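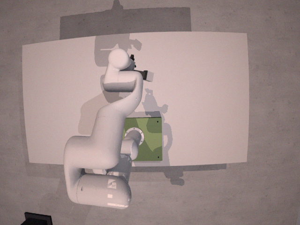
Workshop tips: checking an arm in simulation before you run it on the bench

Set the base frame first. Measure from the table corner to the center of the mounting plate, enter it in the Sostix scene file, then measure again from the opposite corner. If the two disagree by more than 2 mm, fix that before touching the planner.

Model the table as a box, with padding of 6 mm on top. Thin meshes let the gripper slip through between collision checks. The plate gets its own box.

Check the elbow and not only the tool. With the arm folded back, the big joints can hang past the table edge, and a planner that knows only about the tabletop will send them there. Add the floor and anything standing on it.

Shadows: a depth camera mostly ignores them, a color segmenter does not. Render the same pose with the lights moved and compare the masks. Ours in the Garstead shop lost a gray block against a gray shadow in 13 renders out of 27. Training with several lights on at once helped more than raising the threshold.

View from overhead as well as from the side. The shell can hide the fingers from above, so don't trust a top view alone for grasp checks.

Save joint limits in a separate file from speeds. You will change speeds often.

Name poses by what they clear ("over_plate", "off_edge"). Leopold Stöckli's old Ridirden scripts used pose1 to pose27, and we are still renaming them.

Next: gripper offsets and tool changes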